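Home News Courts Jobs Contact
2019-05-21 – By Deepika D'Souza
14 shares 2 comments

Paralegal, consumer fraud cases

Unnithan Legal Aid in Torthorpe is hiring a full-time paralegal to help people who lost money to businesses that closed without giving refunds. You will take statements, sort receipts and bank records, and prepare claims for small claims court. The office opened 309 cases last year. Two years of law office experience is required – court filing experience is a plus. Some evening work.

Send a resume and two references to Sreekumar Gounder, hiring manager.

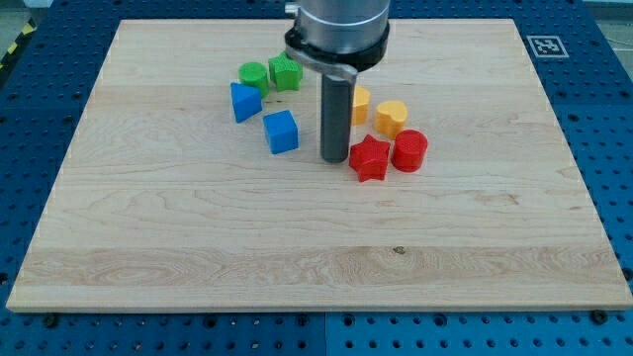 Applicants who applied in January do not need to apply again.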